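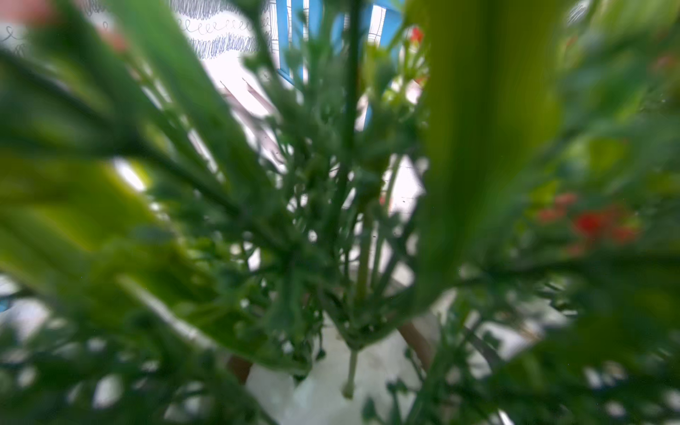 Wrist cam in the leaves, red flowers on the right

tulipfeed
Task is pots onto the two-tier stand, both arms, by remote control. 234 demos so far. The policy still stalls once leaves fill the wrist view. More demos, or fix the camera?

rail_and_bolt
More demos. We stalled at 234 too and it cleared up by 581.
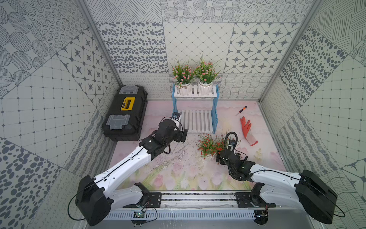
Tóth Lab, Two-Arm Teleop Group

tulipfeed
Side view of the cell. I use the Killey leader arms with a 5 second pause before each grasp.

jimance14
Drop the pause. The policy copies it. I'd also guide the arms by hand for the approach.

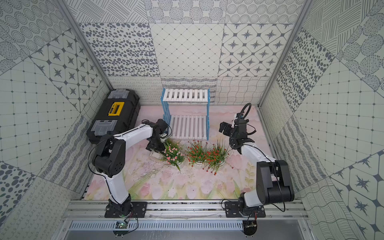

rail_and_bolt
Hand guiding puts your own arms in the side camera, so I disagree with jimance14. Stay on remote and vary the start more. With three pots side by side on the mat, the one with pale pink blossoms has a stem drooping forward, so record some grasps from the other side of it.

jimance14
Mask the arms out. Tulinora does it.

tulipfeed
Trying 14 without the pause tonight.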